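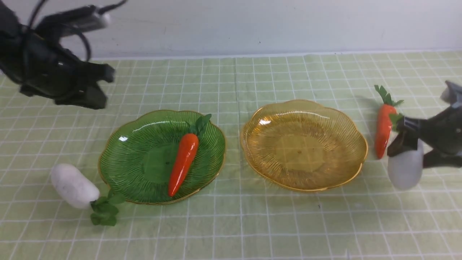 phunt
Swapped the stock fingers for the Starix soft pads on both arms. The toy carrots are fine. The radishes roll out at low force.

saracg
What force limit? Ours on the Akgül pads is 606 in controller units.

phunt
Roughly 3000.

zhattar
I'd blame the approach angle before the pads. Come in steeper.

saracg
Disagree. Glossy and matte toys need separate limits.

phunt
Will log both tonight, same dishes.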